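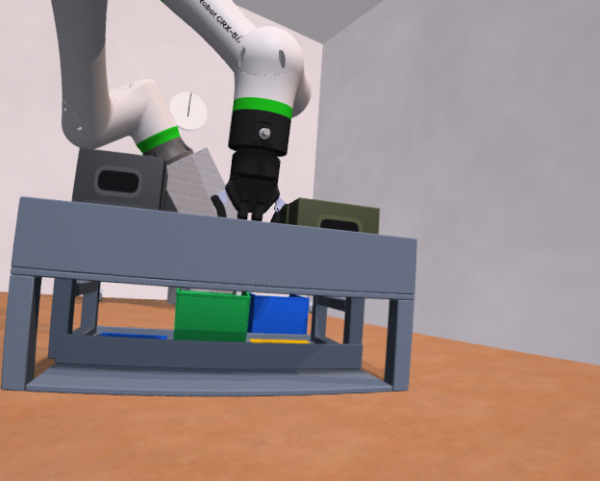

Buscar en el foro... Búsqueda avanzada Ir

Tema: ¿Amasado largo o pliegues para pan con mucha hidratación?

sgrube
Llevo desde mayo haciendo pan en casa y no consigo que la miga se abra. Uso harina Wostell de fuerza, 50 gramos de masa madre y agua a ojo. Amaso hasta que la masa deja de pegarse y luego va al horno en cazuela. La corteza sale bien, pero por dentro queda apretado y algo húmedo. ¿Es el amasado o es otra cosa?

thinh_phan
"Agua a ojo" es el primer problema. Sin pesar el agua no sabes qué hidratación llevas y no puedes comparar una hornada con otra. Compra una báscula y apunta todo durante unas semanas.

Sobre el amasado: yo dejé de amasar. Mezclo, reposo media hora y hago cuatro pliegues a lo largo de la fermentación.

Hatice U.
No estoy de acuerdo con lo de no amasar. Con harinas flojas los pliegues van bien, con una de fuerza hace falta trabajo. Yo amaso a mano 9 minutos, descanso y otra vez lo mismo. La miga me sale abierta sin más historias.

De todas formas, por lo que cuenta sgrube, apretado y húmedo suena a falta de fermentación. ¿Cuánto tiempo la dejas y a qué temperatura está la cocina?

sgrube
Tres horas. La cocina es fría, no tengo termómetro.

nghia.chau
Tres horas en cocina fría con 50 gramos de masa madre es muy poco. ¿Cuánta harina pones en total?

sgrube
Un kilo, para dos panes.

nghia.chau
Pues ahí lo tienes. Sube a 200 gramos de masa madre y espera a que la masa haya crecido de verdad, no mires el reloj. En invierno yo la tengo más de 9 horas y no pasa nada.

thinh_phan
200 me parece mucho si luego va a la nevera. Con la mitad y una noche en frío sale mejor sabor.

nghia.chau
No ha dicho que la meta en la nevera. Para hacerlo en el mismo día, 200.

Hatice U.
Y deja enfriar el pan antes de cortarlo. Si lo abres caliente la miga parece cruda aunque esté hecha. A mi madre le pasaba siempre.

sgrube
Eso también lo hago mal, lo corto nada más salir. Pruebo con más masa madre y más tiempo, y sigo amasando como hasta ahora para no cambiar todo a la vez. La báscula ya está pedida.

hanh_d
Una cosa más - si la masa madre vive en la nevera, refréscala dos veces antes de usarla. Directa del frío apenas levanta.

sgrube
La refresco una vez, la noche antes. Lo cambio también.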